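4.3 Recording Trials for the Cloth Retrieval Study

This section applies to operators collecting trials under the Gurkau protocol, revised 18/11/2024. Questions on scoring should be sent to Catalina Gaete.

1. Confirm that the operator and the safety observer have both signed the trial sheet.

2. Place one cloth item on the sofa seat or over the backrest. Do not fold it.

3. Start the Flendik recorder and enter the trial number. The current set holds 569 trials. Do not reuse a number, even if the earlier trial was rejected.

4. Bring the robot to the front of the sofa and begin the approach with one gripper. Keep the other gripper clear of the furniture.

5. End the trial when the cloth has been lifted clear of the seat or when 70 seconds have passed, whichever comes first.

6. Score the trial before starting the next one.

CAUTION: Keep the legs of the robot clear of the floor lamp base. Stop the trial if a cable catches on the upholstery.

NOTE: Allow 30 seconds between trials for the log to close. 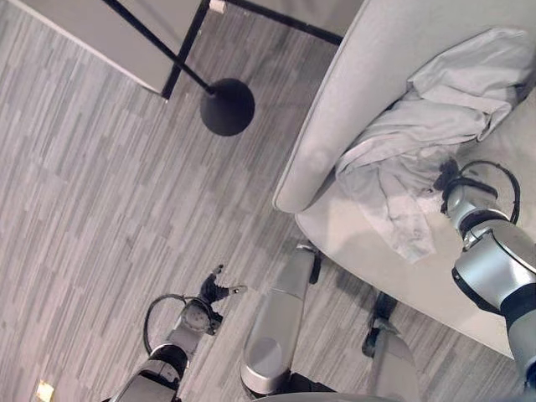
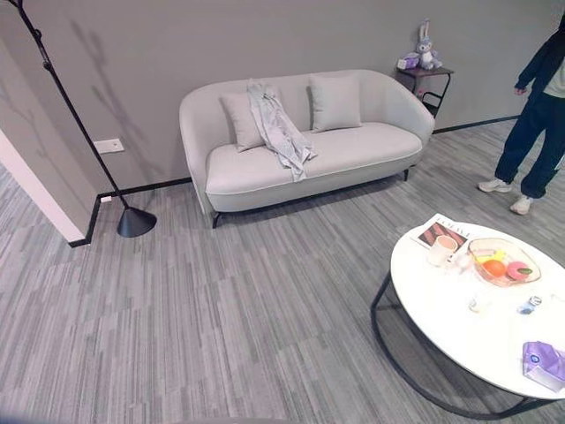 Figure 4-2. Sofa with cloth item and floor lamp. First view: right gripper at the edge of the cloth. Second view: sofa, side table and coffee table.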